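Ogilvie Laboratory, shared notebook
Household and shop-floor chores: shelf and larder work
Entry for December, begun 9.40 a.m.
Entered by Marion Moncrieff. Read and initialled: K. MacRitchie, S. Neagu.

Purpose of the entry

The laboratory has been asked by Trurari to state, in plain terms, which of the chores on its list a machine may now be trusted to do without a person standing by. The list was drawn up for small grocers and for households where somebody finds lifting and sorting difficult. It includes putting away dry goods, clearing a counter, wiping down, folding cloths and emptying a basket. The present entry concerns dry goods only. Cloths are recorded separately by Ms Gunn and should not be brought into the totals below.

State of the work

The dry goods set now stands at 3,457 recorded handlings by people, each consisting of one item picked up, moved and set down. Dr Neagu has checked the set for duplicates and for handlings which stop before the item is released. Those have been taken out and are not part of the figure given.

The policy trained on this set (working name Pelo) was run on the bench arm for 200 attempts. It was given boxes, tins, jars and bags in mixed order. It completed 133 and failed 67. Mr Mendonça and I sorted the failures independently and then compared our sheets. We disagreed on four of them, all concerning whether a bag had been dropped or had been let go too early. These have been entered as drops, pending a better rule.

Tins and boxes gave little trouble. A box that is square to the arm is picked up nearly every time, and a box at an angle is picked up after one correction. Jars are slower, as the arm has been limited in speed wherever glass is concerned, and this limit will remain. Most of the failures belong to the bags.

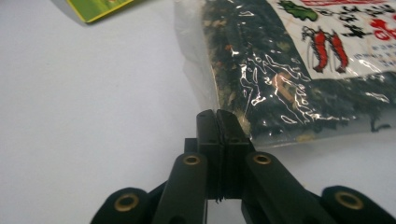 Bags remain the class of goods on which the laboratory cannot yet give Trurari a favourable answer. The difficulty is well known to anyone who has stocked a shelf: the thing has no fixed shape, its contents shift when it is lifted, and the part most easily held is often the part least able to bear the weight. Two approaches have been compared, namely gripping across the full body of the bag and gripping by the empty margin of the film. On the clear bag with the two red shrimps on its label, the margin stands slightly proud of the table along the left side, and the closed finger tips come up to its lower corner. A person would take hold there without thinking about it. The policy prefers to go over the top and close on the contents, which in a bag of dark, crumbly dry goods is likely to mean broken goods even when the lift itself is counted a success. I have asked that the scoring sheet be given a separate column for damage to contents. At present a crushed bag and a sound one receive the same mark.

Glare is a second matter. Dr Neagu reports that the depth estimate is poor wherever glossy film throws back the lamp, and that the policy tends to hesitate over bright creases. He has proposed moving the lamp. Ms MacRitchie objects, on the ground that no kitchen or shop will move its lamps to suit a machine, and I am inclined to agree with her. The lamp is to stay where it is - any remedy should be sought in the training set.

Comparison with the earlier gripper

The Griditz fingers, withdrawn in the autumn, were wider and had a softer face. They crushed less and dropped more. Mr Mendonça considers that a fair trade for crisps and dried leaves and a bad one for rice or sugar. No decision was reached. The Griditz set is in the lower drawer, labelled, with its screws in a separate envelope, and should be put back there after use.

Reply to Trurari

I propose that the laboratory answer as follows. Tins and boxes: yes, on a clear shelf, with a person in the building. Jars: yes, slowly, and below shoulder height. Bags: not yet. Ms MacRitchie would prefer the wording "with supervision" for bags. I consider that this would be read as permission, and that a shopkeeper with a queue at the till is in no position to supervise anything. The wording is left open until she and I have spoken.

The question of speed will certainly be raised. For the whole bench task, the arm needed 224 seconds where Ms Gunn, working at an ordinary pace, needed less than a minute. The comparison should be given in full and without excuse. It may still be of use to a household that would otherwise wait for a visitor to come and put the shopping away.

Actions

Dr Neagu: further handlings of bags by the margin only, both hands of approach, same lamp.
Mr Mendonça: new scoring sheet with the damage column; old sheets to be kept.
Ms MacRitchie: alternative wording for the reply.
M. Moncrieff: rule for telling a drop from an early release.

Added 4.15 p.m. The 67 failures have been sorted again under the draft rule. Two of the four disputed cases move to early release. The total is unchanged. M.M.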